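Perico Bench Cell
Assisted handling of controls, switches and test leads

Product overview

The Perico Bench Cell is supplied by Hilen to workplaces where small controls and electrical connections must be operated by hand many times in a shift. It carries out the repeated part of that work and leaves setting, checking and final judgement with trained staff. The cell is intended for repair shops, test rooms and teaching departments.

Each cell is delivered with a white enclosure, a gripper arm and the software needed to prepare and store work routines. A routine may be paused at any step and taken over by the person on duty.

What the cell handles

Routines are first prepared on a task board, so that customer equipment is not put at risk while staff are learning. The board brings together the kinds of control most often met on the bench – pushbuttons, sliders, toggle switches, a rotary knob and plug-in test leads. Carrying handles at both ends allow it to be moved between cells. 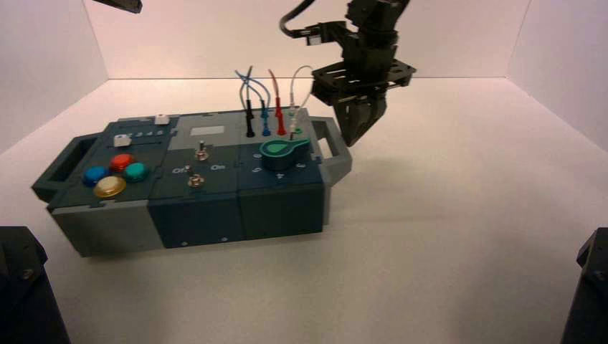

What changes for staff

The introduction of a cell alters the working day, and Hilen asks customers to plan for this before delivery. Staff who formerly pressed, turned and plugged for whole shifts will spend more of their time preparing routines, reading results and dealing with units that fail. These duties call for training, which should take place in paid hours.

At Langlois, a repair firm with 3 cells in use, bench staff now write their own routines. "We had expected the machine to be looked after by the technical office," says Annapurna Rao, workshop manager. "The people at the bench knew far better which switches were stiff and which leads would catch, so the work stayed with them."

Clémence Collet, who represents bench staff at the firm, notes that sore wrists are mentioned less often at team meetings. She adds that the change was not welcomed by everyone. Two colleagues preferred the earlier arrangement and moved to final inspection, where the work is still done by hand.

Service and limits

Stored routines per cell: 356
Gripper inspection: every 1,000 hours of operation
Full service: every 3,000 hours of operation

The cell is not suited to damaged connectors or to units whose position changes from one item to the next. Such items should be set aside for manual work. Staff should not reach into the enclosure while a routine is running.

Training and enquiries

Introductory training is given on site by Blažena Kadlec and covers safe working, routine preparation and recovery after a stopped routine. A further course for supervisors will be offered in February – places are limited. Requests for a visit or a written quotation should be addressed to the Hilen customer office.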